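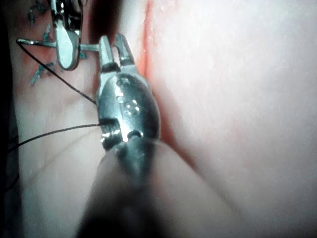
Chapter 11
What Counts as Healed?

Surgeons at Viralden once reported that 2,307 wounds had "healed well." Maj-Britt Tangen, a ward nurse, asked what "well" meant. She got several answers, and they didn't match. Some doctors meant no infection. Others meant a thin scar. Be wary of any healing rate that comes without a definition and a date.

Skin closes long before it gets its strength back. A wound checked at day 21 may look finished and still be weak.
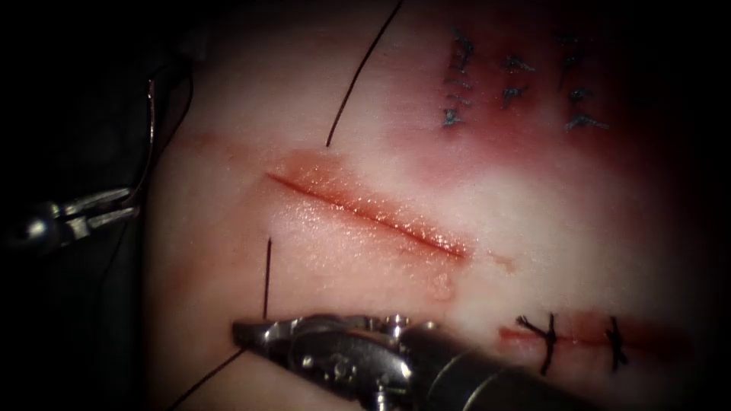 11.1 Reading a Healing Claim

The Rustad trial followed 50 patients and praised a new dressing. It had no comparison group. Most clean cuts close on their own schedule, so the dressing may have done very little.

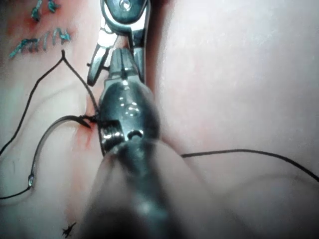

Does a neat scar mean a strong repair?
Looks are a poor guide. The surface can be smooth while the deeper layers are still rebuilding.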